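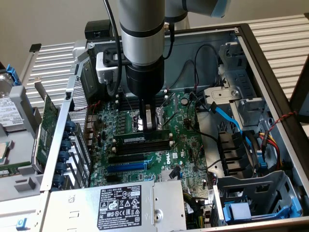 A robotic arm with its gripper at a memory module inside a Dell tower case.

Runix halts robot memory removal after gripper force fault

Electronics recycler Runix has stopped using robotic arms to pull memory modules from desktop computers at its Ghumman plant, following a fault that let a gripper close with more force than its program allowed. No one was hurt. Two motherboards were damaged, and the company has moved the memory step back to manual benches until a fix is tested.

The fault showed up in August on a line that strips parts for resale from retired office machines. Each arm is meant to lower a two-finger gripper over a seated module, close to a set force, and lift straight up after the retaining clips are opened. Gripping force for this step is limited to 12 newtons. According to an incident notice Runix sent to its customers, the controller went past that limit on two occasions during the same shift and reached 50 newtons before the arm stopped itself.

In the first case the module cracked near one end and the slot under it split. An operator cleared the stop, logged it as a bad part and restarted the cell. The second stop came on the next machine. This time the module stayed in its slot and the arm kept lifting, which bent the board near its mounting points. The operator then locked out the cell and called maintenance.

Runix traced the problem to a software update for the gripper controller, supplied by Drulline. The update changed how the controller recovers after a short loss of signal from the force sensor. Under the old version, a lost signal opened the fingers and held the arm still. Under the new one, the controller kept the last good reading and went on with the cycle. If the signal dropped just before contact, the stored value was close to zero, and the gripper kept closing as though it had touched nothing.

Drulline confirmed the behavior in a service bulletin and told users to go back to the earlier version. It said the change was made to cut down on false stops in packing work, where a brief loss of signal does little harm, and that it should not have been switched on by default for handling circuit boards. A corrected version is being tested.

The signal loss had a separate cause. Maintenance staff found wear on the sensor cable where it flexed against a clamp during the downward move. The cable had passed its last visual check, but the worn section sat under the clamp and could not be seen without taking it off. Runix has replaced the cables on all arms of the same type and added a step to the inspection sheet that calls for the clamp to be removed.

The plant has also changed its restart rule. A force stop can no longer be cleared from the operator screen. It now needs a key held by the shift lead, and the part and slot must be checked before the cell runs again. Guards and door switches worked as intended in both events, and the cells were closed while the arms were moving.

Flultavex, which buys tested memory from the plant, said it had asked for a second test on modules removed by the arms after the update was installed. Modules that pass will be released for sale - the rest go to material recovery. Runix said it had kept records by machine and could separate the affected stock.

Removal of drives and expansion cards by robot continues with the earlier controller software. Runix has not given a date for bringing the memory step back. It said the arms must first complete a set of trials on scrap boards, with the sensor signal cut on purpose at different points in the cycle.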